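Subject: Re: household chores, are we there yet?

On a morning in January, a list member wrote:
> I saw the Lomura video again. It folds towels and loads a
> dishwasher. Why do people here still say that home robots
> are far away? Which chore is still too hard?

Dear list,

My answer is small things in a box. Towels are large and they forgive mistakes. Beads do not. The Skadano group shared 546 short recordings of sorting and tidying at home, and I spent two evenings with them. Below I attach one still. 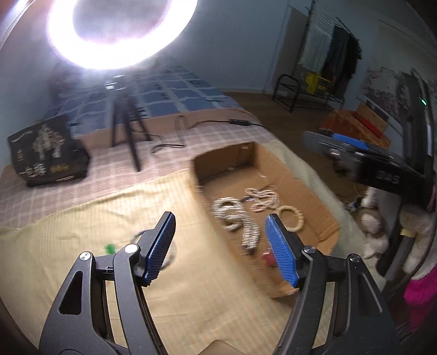 Beaded rings in a cardboard box, in front of the gripper pads.

A child would pick up any of these without thinking. For two ridged pads it is a different story. The ring can roll, the strand changes its shape when you pull it, and the box walls limit the angle of approach. I trained the Utetti policy on this set and ran it on our arm. From nine attempts with a single ring, four ended with the ring in the tray. With a strand I had no success at all.

So I would say: towels maybe yes, jewelry box not yet. If somebody has tried softer pads for such pieces, I would be glad to read the numbers, also the bad ones.

With kind regards from the Griffiths lab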